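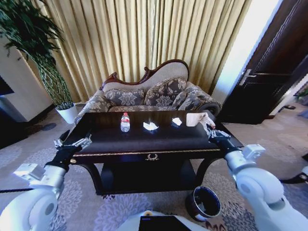

Chalerm Klinhom me advirtió al llegar que no mirase tanto los brazos como los momentos en que la persona decide no moverlos, porque ahí es donde, según él, se estropean la mayoría de los datos. Tomé nota y tardé media mañana en entenderlo.

La visita fue en febrero, en el piso que el proyecto Inthanon usa en Vikosby para sus trabajos de manipulación doméstica. Fuimos cinco personas, con el abrigo puesto hasta que alguien subió la calefacción. Se entra por un portal corriente, se dejan los zapatos y se pasa a un salón con sofá tallado, mesa baja, cortinas largas y alfombra de flores. El equipo lo prefiere a una maqueta de laboratorio. En las primeras pruebas, hechas sobre una mesa mate y con fondo gris, el modelo aprendía deprisa y fallaba en cuanto lo llevaban a una casa.

## Qué se estudia

La tarea es recoger una mesa: pañuelos usados a la papelera, y lo demás como debe quedar. El método que nos explicaron se basa en demostraciones. Se registran a la vez la vista de la cabeza y las de las muñecas, junto con las posiciones de las articulaciones, y con eso se entrena una política que predice el movimiento siguiente en tramos cortos.

La novedad está en cómo se cortan las demostraciones. En lugar de tratar cada una como un bloque, la dividen en fases (acercamiento, cierre, traslado, suelta) y dan más peso a las transiciones. El programa que hace los cortes se llama Kesetix y lo escribieron ellos. Funciona con la apertura de los dedos y la velocidad de la muñeca, sin que nadie etiquete a mano, aunque una persona revisa después los casos dudosos.

El conjunto con el que trabajan ahora tiene 300 demostraciones. Con 200 ya obtenían un agarre aceptable, pero la suelta seguía siendo mala. Las restantes se grabaron cambiando la posición de la papelera y la forma de los pañuelos.

## La suelta

Es la parte a la que más tiempo dedicamos. Un pañuelo arrugado pesa muy poco y se engancha en cualquier saliente de los dedos. La cámara de la cabeza apenas sirve en ese momento, ya que el propio brazo puede tapar la boca de la papelera. La de la muñeca ve mejor el papel, pero el cuerpo de la pinza oculta buena parte del cubo, de modo que la política tiene que decidir con un trozo de borde y poco más.

Antes de introducir los pesos por fase, el sistema abría los dedos demasiado pronto. Lo midieron en series de 40 intentos y el error más frecuente era ese, con el papel en la alfombra junto al cubo. Con el método nuevo, los fallos de suelta bajaron a 9 en una serie igual. No nos dieron cifras de otros salones y dijeron que todavía no las tienen.
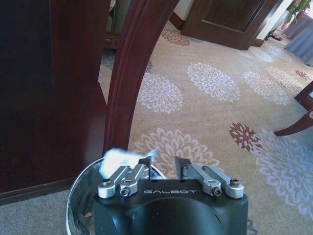

## Superficies brillantes

La segunda parte de la visita trató de los reflejos. El tablero es oscuro y muy pulido, y devuelve los cojines, los objetos y la propia pinza. Para estimar la altura a la que deben cerrarse los dedos es un problema serio: un reflejo nítido se parece bastante a un objeto situado más abajo.

Probaron dos soluciones. La primera fue un sensor de profundidad, que sobre el tablero daba huecos y valores saltones. La segunda, que es la que mantienen, consiste en entrenar con recortes en los que se altera el brillo de la mesa y se deja intacto el resto. El ajuste lo hicieron con material grabado a distintas horas, con la cortina abierta y cerrada.

También cuentan las botellas. De pie son fáciles. Tumbadas, el plástico transparente se confunde con el fondo y la etiqueta acaba siendo la única referencia fiable. En las pruebas sin etiqueta los resultados empeoran, y ese apartado saldrá en el informe como límite conocido. 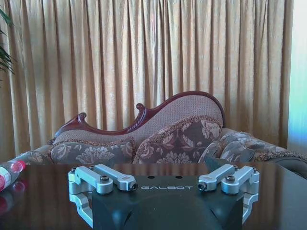 Lundel preguntó si no sería más sencillo poner un mantel, y añadió que en su taller resolvieron algo parecido con una lámina mate en un par de tardes. Klinhom contestó que sí, que sería más sencillo, pero que entonces medirían el mantel. La discusión siguió un rato, sobre todo por el coste de grabar de nuevo cada vez que cambia un mueble.

## Notas prácticas

- La visita dura toda la mañana. Conviene llevar calcetines gruesos.
- Se puede preguntar durante las pruebas, salvo mientras se está grabando.
- El código de Kesetix no es público todavía. Esperan abrirlo cuando terminen la documentación.
- La siguiente serie se hará en una cocina, con bayetas y bolsas.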